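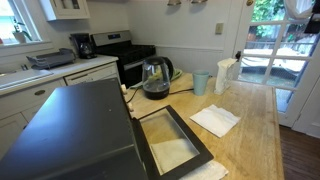 2024-07-11

I finally finished the book on women's club rugby that Mbali Rampersad lent me in March, and it got me thinking about why I stopped playing when I did.

I played hooker for Trulen for two seasons, then moved to the bench, then to the sideline with a water bottle carrier and a bad shoulder. People assume the shoulder was the reason. It was part of it. The bigger part was that I got a job on the other side of town and practice started before I could get there. I showed up late for a month and a half, did half a warmup, and played badly on weekends. After that I told the coach I was done.

What I miss is the scrum. I know that sounds odd to anyone who has only watched it on TV, where it mostly looks like a long wait followed by a whistle. From inside it is quiet for a second, and you can hear your props breathing. You know right away whether the other side is stronger. Against Norik they almost always were. We lost to them by 2 points my first year, and I still think the last penalty should have gone our way. Mbali was playing for Norik then and does not agree. She says I was standing up early, and she may be right.

The book is good on the small stuff: who washes the jerseys, how a team gets to an away game when the driver has the flu, what happens to a club when its field gets sold. It runs more than 157 pages before it gets to a single international match, and I liked that. The chapter on rule changes was slow going. I skipped some of it and went back later.

I went to see Trulen play last month for the first time in a long while. I knew three of the players and one of the parents. The new hooker is better than I was. Her throws to the lineout were straight, even with the wind, and she got around the field well into the second half. They lost anyway, on a try in the corner that I had a clear view of and would rather not have.

I have been asked to help with the under-14s in the fall. I said I would come to one practice and see how the shoulder holds up with tackle bags. I still have my boots, but the studs are worn down on the left one and I need to find the wrench.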